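The shelf that isn't there

July 19, 2022

Metstead, upstairs, past the bike racks. Two desks, a kettle, a rack of graphics cards making the room far too warm. Dariusz Głowacki is on his second headset of the morning because the first one's strap gave out. He doesn't look up.

"Give me a minute. I've nearly got it."

He's stacking shelves. Or pretending to, in a simulator his team calls Jemby, where two robot arms do more or less what his own arms do. Reach, pinch, lift, put down. Each go is saved as one example, start to finish, and the pile of examples is what the learning system gets fed on. No rules written down anywhere for how to hold a can. Just lots and lots of someone holding cans.

The target for this round is 1,300 good ones by the end of August. They have 474. He says this quite cheerfully.

What makes a good one? Longer answer than I expected. The grip has to be clean. No knocking the neighbours over. No dithering either, which is the hard bit, as people dither all the time without knowing it. If Dariusz hovers over a tin while he thinks about lunch, the system learns to hover. It copies everything, bad habits included.

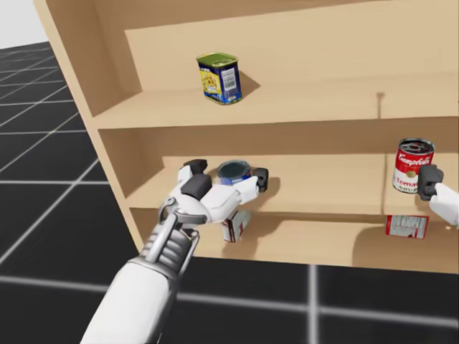 So there's a fair bit of throwing away. Hareo, the tool they use for going back over the day's runs, plays each one at double speed and somebody sits there with two keys, keep or bin. On a bad day 59 get binned before anyone has had a coffee. A sleepy operator, a lag on the headset, an elbow that bumped the desk. Out they go.

I have a try. It's horrible. Depth is the problem, you think you're at the can and you're a hand's width short of it, and then you overdo it and shove the thing into the back of the shelf. Two arms is worse than one. My left does what I ask while my right drifts off on business of its own. After ten minutes I have one run that Dariusz calls "keepable, just", and I'm more pleased about that than I should be.

Why not use real shelves? They do, a bit. Salian, the wholesaler paying for most of this, has lent them a bay downstairs. But real cans roll under things and have to be fetched. In the simulator you press reset and everything is back. You can also change the shelf height, shift the stock about, tip a box on its side, and do it all again. Around 300 layouts so far, some tidy and some a right mess, on purpose. A system that only ever sees neat shelves won't cope in a shop on a busy afternoon.

The catch is the one everybody in this line of work goes on about. Things in a simulator don't weigh what they weigh. Friction is a guess. A grip that holds on screen can let go downstairs, and the team keeps a list of the ones that do, pinned up by the kettle with crossings out all over it. Some get fixed with a tweak to the physics. Some don't, and they go and record those by hand on the real bay, slowly.

Dariusz reckons the mix matters more than the total. Too many easy reaches to the front of the shelf and the system gets lazy about the back corners. He's been doing nothing but back corners for a week, his shoulders hurt and he has opinons about headset padding.

I ask when Salian will see something moving in a warehouse. He pulls the headset back down before answering.

"After August. Ask me after August." Then he's off again, both hands in the air, reaching for somthing on the top shelf.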